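Workplace > Warehouse & Logistics > Interviews

"I used to push carts. Now I teach a robot about doors"

I met the shift lead from Kirnora at seven in the morning, which was her idea and definitely not mine. She'd been on the floor at the parts depot for 21 years before the company moved her to a desk upstairs, and she still dresses for the floor (steel toes, fleece, pencil behind the ear). She asked me to leave her name out. "Everybody here will know it's me anyway," she said, and poured me a coffee so strong I'm still feeling it.

Her new job goes like this. Kirnora is bringing in two-armed robots from a supplier called Stidix to run small orders between the stockroom and the packing benches. Before a robot gets near the building, it practices in simulation, and somebody who knows the work has to sit there and say what's wrong with it. That somebody is her.

"I thought they'd want me for the shelves," she told me. "You know, where things go, what's heavy. Nope! Doors. It's been doors since August."
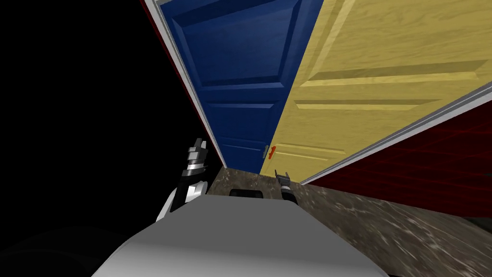

She laughs about it, but she has a lot to say on the subject. People at the depot go through double doors all day long with their hands full, and they've got a hundred little tricks for it. Hip, elbow, heel, the corner of a tote. "I never thought of that as knowing something. Then a young guy from Stidix asks me how I open a door when I'm carrying a box, and I talked for 40 minutes. He filled up his whole notebook."

So what does she do in a normal day? Mostly she watches runs and types comments. She looks at where the arms are before the robot goes for the handle, how close the body is, whether a person coming the other way would get a gripper in the ribs. Her record is 97 comments in one shift. "Half of them said 'back up.' It always wants to stand too close, like my brother-in-law at a barbecue."

I asked if the made-up rooms bother her, with their blue and yellow doors and all. She shrugged. "First week, yeah, I kept saying our doors don't look like that. They said good, it shouldn't care what color they are. Okay, fair enough. I do wish there was a mop bucket in the way once in a while."

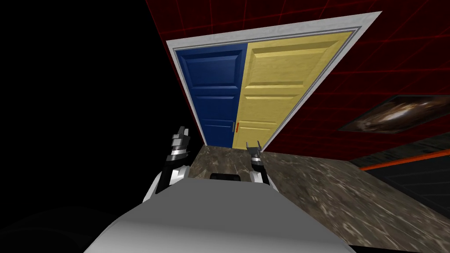 What the floor thinks about it

This was the part I really wanted to get to, and she got there before I did. There are 277 people at the depot, and plenty of them walk the routes the robots are meant to take over. She walked them herself.

"My knees would've loved a robot," she said. "But that walk was also when you talked to people. You'd stop at packing, you'd hear who's having a baby. If you stand at one bench for eight hours, you lose that, and I told management so." They've promised a job rotation, and she wants it in writing before the first machine rolls in.

Some coworkers tease her for helping. One or two have stopped saying good morning, and I could tell that stung. "I get it. I'd probably be mad at me too. But somebody's going to be telling that thing how to behave around us, and I'd like it to be a person who's had a door swung in her face."

Her pay went up a little and her hours got better. She misses the noise, though, and she takes her lunch downstairs every day. By the time we finished it was nearly nine and she had a fresh batch of runs waiting, so she topped off my coffee (I should have said no) and walked me out, opening the stairwell door with her hip.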